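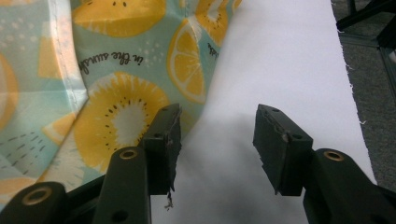
The Merska fabric shears, after a year of curtains

4 min read

I have been putting off writing about these shears because I wanted to be fair to them, and I didn't think it would be fair to judge a pair of scissors on one cushion cover. So I waited, and in the meantime I made curtains for the whole of the downstairs, two summer dresses for my niece, a set of napkins that went slightly wrong at the corners and a very large number of pillowcases. I think I know them now.

They are the ten-inch Merska dressmaking shears, the ones with the bent handle, and they were a present from my friend Tülin Karaca, who had watched me chew my way through a length of linen with the kitchen scissors and could bear it no longer. I would never have spent the money myself. I'd had the same small pair for years, bought from the haberdashery in Irkby before it moved, and I thought they were perfectly all right (they weren't, bless them).

The first thing you notice is the weight. They are heavy! For the first week or so I kept putting them down between cuts, and my thumb ached in the evenings. But once you get used to letting the lower blade rest on the table and simply pushing forward, the weight starts working for you, and long straight cuts become a real pleasure. I cut all the curtain lining in one afternoon with the radio on and was quite sorry when I'd finished.

On cotton they are lovely. On linen they are lovely too, even folded double, and I had no trouble with a medium denim, although four layers at a seam made them grumble. Where I am less keen is anything slippery. Polyester satin slid away from the blades however slowly I went, and I ended up with an edge like a coastline. My neighbour Efraín Quintero, a far better sewer than I am, says a finely serrated blade is what you want for that, and lent me his Grurkards to prove it. He was right, and I gave them back very reluctantly.

The handles are comfortable if your hands are middling to large. Mine are, but my niece found she was reaching for them. They are also shaped firmly for the right hand. Merska do make a left-handed pair, though I had to go hunting to find it, and it seems a shame to tuck it away like that.

As for keeping them sharp, I've had them done once, in May, by the man who sets up at the market. He charged me £5 and gave them back cutting cleanly right to the tip, which they had stopped doing over the winter. I suspect that was my fault for using them on interfacing. I wipe the blades after every session and put a drop of oil on the pivot when I remember.

The pouch they come in is flimsy and the popper went within a month. I've made my own out of quilted scraps, with a bit of felt at the bottom where the points go.

Would I buy them again? Yes, for curtains and cottons and all that ordinary household sewing. If you mostly make blouses in silky fabrics, borrow a serrated pair first and see how you get on. And do hide them from the rest of the house, as I found mine last week in the drawer with the parcel tape.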